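정리 수납 강의를 듣고 와서

지난달에 언니가 끊어 준 온라인 정리 강의를 끝까지 들었다. 제목은 '하루 101개 비우기'. 강사는 집 안 물건이 3,000개를 넘으면 사람이 불안해진다고 했는데, 그 숫자가 어디서 나왔는지는 강의가 끝날 때까지 말해 주지 않았다. 질문 게시판에 출처를 물었더니 "직접 비워 보시면 느끼실 거예요"라는 답이 달렸다. 느끼라니. 나는 출처를 물었는데.

물건을 줄이면 청소가 편해진다는 것까지는 믿는다. 바닥에 놓인 게 적으면 걸레질이 빠르다. 그런데 거기서 갑자기 인간관계가 정리되고 통장에 돈이 모이고 피부가 좋아진다는 데로 넘어가면 나는 화면을 멈추고 물을 마시러 간다. 수강 후기에 데올린다 카힐류라는 분이 서랍 하나를 비우고 이직에 성공했다고 써 놓았던데, 이직은 이력서를 써서 한 것 아닐까.

설레지 않으면 버리라는 말도 여전히 모르겠다. 우리 집에서 제일 안 설레는 물건은 변기 솔이고 그다음은 건강보험 서류다. 반대로 십 년째 안 입는 초록 코트는 볼 때마다 설렌다. 기준대로라면 나는 코트를 입고 솔 없는 화장실에 서 있게 된다.

3강 과제는 책상 위를 전부 치우고 일주일을 지내는 것이었다. 이틀 갔다. 가위를 쓰려고 서랍을 열고, 테이프를 쓰려고 또 열고, 그러다 보니 서랍 여는 게 귀찮아서 메모를 안 하게 됐다. 하얀 상판이 넓게 보이면 집중이 잘된다는데 내 경우에는 얼룩이 잘 보였다. 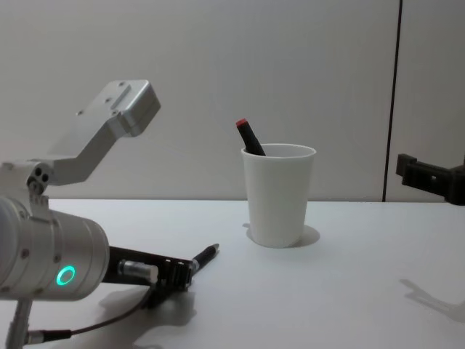 버린 것과 다시 산 것

의심만 하고 안 해 보는 건 비겁한 것 같아서 버리기는 버렸다. 유통기한 지난 향신료, 짝 없는 양말, 어디 것인지 모르는 충전기 여러 개. 여기까지는 후회가 없다.

문제는 체였다. 큰 체가 있으니 작은 체는 필요 없다고 해서 버렸는데, 2주 뒤에 미숫가루를 타다가 아쉬워서 다시 샀다. 충전기 중 하나도 결국 전동칫솔 것이었다. 강사 말로는 다시 사는 일은 거의 없고, 사더라도 그건 '공간을 산 값'이라고 한다. 이렇게 말하면 틀릴 수가 없다. 안 사면 강사가 맞고 사도 강사가 맞다.

그리고 마지막 강의에서 수납함을 판다. 비우라고 여섯 강을 말하고 나서 제브라 무늬 수납함 세트를 할인가에 준다. 브랜드는 조세로라고 하는데 써 본 적이 없어서 좋은지 나쁜지는 모른다. 다만 비운 사람에게 왜 통이 그렇게 많이 필요한지는 궁금하다.

언니는 효과를 봤다고 한다. 내가 보기에 언니네 집은 원래 깨끗했다. 조카 둘이 기숙사로 간 게 봄이었고 강의를 들은 게 그 직후였으니 뭐 때문에 거실이 넓어졌는지는 따져 볼 일이다. 이 얘기를 했더니 전화를 끊었다.

초록 코트는 아직 걸려 있다. 11월에 한 번 입어 보고 다시 쓰겠다.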